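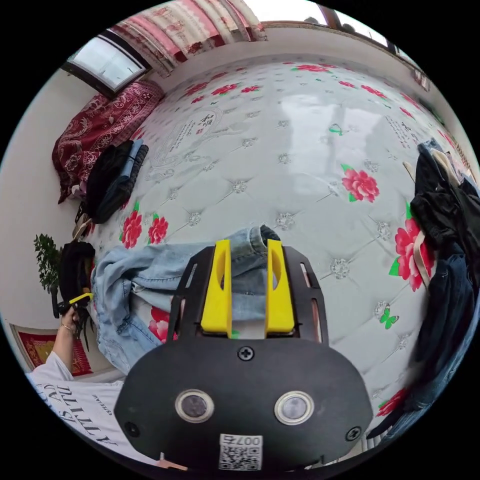
Jeans, bag and a heap of darks on the peony cover.

The bed is the biggest table in most homes, and everyone treats it accordingly. Clothes land on it in the morning with the best intentions and are moved to a chair at night with none at all. After years of this I have settled on a routine that takes 25 minutes, or 40 if I stop to try things on.

Bags first
Backpacks and totes go on their hooks before you touch a single sock. They take up room, their straps wind themselves round everything, and there is usually a jumper underneath that you had given up for lost. Empty the pockets while you are at it. I once found a train ticket to Zurnosgate from the previous December, along with most of a biscuit.

Split the heap
Dark clothes in a pile look like one very large garment. Pull it apart into wash, wear again and mend. "Wear again" is an honourable category and most jeans belong in it. The mend pile should be kept small enough to be embarrassing but not frightening.

Jeans
Unroll the hems before washing. A turn-up collects grit and fluff, and if it goes through the machine rolled you get a pale line round the ankle that never leaves. Do up the zip, turn them inside out, wash cool with the other darks. New dark denim goes in by itself the first couple of times, particularly if you own anything cream.

To fold: one leg over the other, tuck in the pointed bit at the seat so you have a straight edge, then fold in thirds from the hem. They will stand up in a drawer like books. Emiliano Zúñiga wrote in to say he rolls his and gets 27 pairs in one chest of drawers. I have questions about the 27 pairs, but the method is sound.

Quilted covers
A padded cover with studs or buttons at the stitch points looks very smart and catches on knitwear like a bramble. Lift jumpers off it, don't drag them. Jeans rivets do the same in reverse and will pull a thread in the quilting, so I sort denim at the foot of the bed with an old towel under it. Crumbs collect in the dips of the tufting; a soft brush attachment gets them out — go along the rows, then across.

White backgrounds and new dark denim should not spend the night together. If you do get a blue smudge, dab it with cool water and a little washing-up liquid, and try a corner first if the cover has a printed pattern.

Anything still on the bed at bedtime goes in the wash basket, clean or otherwise. It's a harsh rule and I break it most weeks.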